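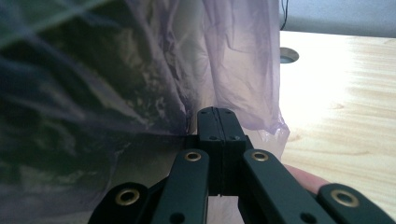

Selon un ancien lutteur du circuit Sedwood, un champion se fabrique d'abord au micro, et seulement ensuite sur le ring. Il disait aux débutants que le public pardonne une prise manquée, mais qu'il ne pardonne pas un personnage auquel il ne croit pas.

Chapitre 2
Le personnage et le titre dans la lutte professionnelle

Dans le chapitre précédent, nous avons étudié la naissance des tournées et la vie économique des petites salles. Nous abordons maintenant la question du personnage, que les professionnels appellent le « gimmick ». Ce mot désigne l'ensemble formé par le nom de ring, le costume, la manière de parler et la biographie racontée au public. Cette biographie peut être vraie, fausse ou mélangée, et l'étudiant doit apprendre à distinguer ces trois cas.

Prenons la fédération Clallel. Son registre contient 323 combats pour le titre par équipes, et le titre a changé de mains 42 fois. Un lecteur pressé en déduirait que les champions étaient faibles. Or le résultat est décidé à l'avance - il faut toujours le rappeler - et un changement de champion est donc un choix d'écriture. On change de champion pour relancer une rivalité, pour préparer un départ, ou parce que la salle Zein, avec ses 900 places, se remplit mal au mois de mai.

Le chapitre comporte deux parties. La première traite du nom de ring et de son abandon : que devient un personnage quand le lutteur passe chez un concurrent, par exemple de Clallel à Priten, et que le nom appartient à l'ancien employeur ? La seconde traite du titre comme objet de récit.

Termes à connaître avant la lecture : gimmick, face (le favori du public), heel (le méchant), turn (le passage de l'un à l'autre), règne.

2.1 Le nom de ring

Le nom de ring est rarement choisi par le lutteur seul. Dans la plupart des contrats étudiés ici, le promoteur propose une liste courte et garde les droits sur le nom retenu. Le lutteur qui arrive avec un nom déjà connu peut négocier, mais sa position reste fragile tant qu'il n'a pas déposé ce nom lui-même.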